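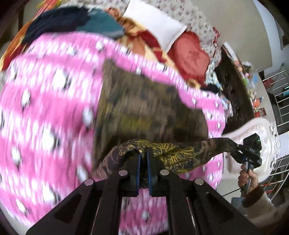 Print | E-mail

1/ Progress on the hand gripper, which I build at home in the evenings. I call the project Gala. It is two fingers on angular arms, I carry it by hand, and the task for this month is only one: take a piece of thin cloth from a soft bed and do not take the blanket with it.

2/ For those who joined after the last thread: there is no robot arm yet. I hold the gripper myself and move it as an arm would move. First I want to learn which motions are good for cloth. To buy an arm before I know this seems to me the wrong order.

3/ The design of the arms is my own, but I looked a long time at the open drawings of Plurnetti before I started. Theirs is wider at the base. I made the arms narrower toward the fingers and put triangular holes in them. Each hole costs a little stiffness. I accept it.

4/ Current weight with the cable is 878 grams. My goal was less, and my wrist agrees with the goal. After a long evening I feel it up to the elbow.

5/ The finger pads are the part which I changed the most times. The first pads were hard and smooth. On a cardboard box they worked very well. On cloth they slid over it and pushed a small wave in front of them, and then they closed on nothing.

6/ Then I tried a soft foam from a door seal. It holds cloth nicely for one evening. After this it gets a flat place where the two fingers meet, and the cloth starts to leave from the bottom side. I have a full jar of such pads now.

7/ The present ones are narrow strips, blue at the edge. The material is a rubber sheet from Molter, cut with a normal knife and a steel ruler. Please change the blade before you cut. With an old blade the edge becomes wavy and the pads do not meet along the full length.

8/ A question I received: why do you test on a bed and not on a table? I did test on a table. The table is too kind. It does not move, so the fingers can press down and the cloth has nowhere to go. A bed goes down under the fingers and everything on it moves together.

9/ Also it is where the laundry lands in our home. If the gripper will have a job one day, the job will be there.

10/ The motion that I use now: come from above with fingers open, touch, go a little deeper, close slowly, lift a small distance, wait. The waiting is important for me. If the blanket is also caught, I see its surface rise near the fingers, and I can open again.

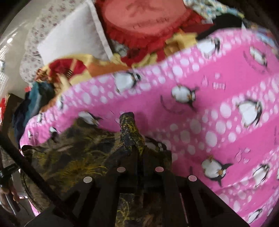

Fingers closed on a fold of the dark cloth with yellow flowers. The penguin blanket is under it.

11/ I like a fold that stands up between the tips. From this shape I can lift and the rest of the cloth follows. When I have only a thin edge between the pads I lift more slowly and do not feel safe.

12/ Printed cloth has one advantage, by the way. When the pattern of the top layer and the pattern of the bottom layer are very different, I can check the grip with my eyes in a moment. With white on white I have to feel with the other hand.

13/ From my notebook, the cotton cloth, new pads: 14 tries in the last session, and in eight of them only the top layer came up. With the foam pads I stopped writing after a short time because it was discouraging, so I cannot give you an honest comparison.

14/ The failures are mostly the same failure. I go too deep, the fingers close under the cloth as well as on it, and two layers come. My hand does not know how deep it is. A human finger knows this very well, and I respect human fingers more every week.

15/ Somebody asked about the price. All parts together, with the wrong parts included, cost me 1,860 in my currency. A big portion is the motor from Liang, which I bought twice. The first one I connected with the wires exchanged. It made a smell and that was its whole career.

16/ If you build something similar: put the cable on the outside of the arm and leave a long free loop. I had it inside at first, it looked cleaner, and each time the fingers opened it pulled at the connector. Now it hangs a bit ugly and gives no trouble.

17/ Screws: use the same length everywhere if you can. I have two lengths in the arms, and I have already put the long one in the short hole. The thread in this hole is now glue and hope.

18/ What I will do in February: a small stop on the tip, so that the fingers cannot go deeper than a few millimeters under the surface. I drew it in three ways and I am not sure about any of them. The one with a spring is the nicest and probably the one which will break.

19/ After that comes knitted cloth, which stretches. I tried one sweater for a short time. The gripper did hold it. The sweater became long and stayed on the bed.

20/ If you have experience with soft stops or with thin rubber on fingers, please write to me under this post. Drawings by hand are welcome, mine are also by hand. I will put the measurements of the arms online when I have corrected the screw holes.

29 January 2020

Print | E-mail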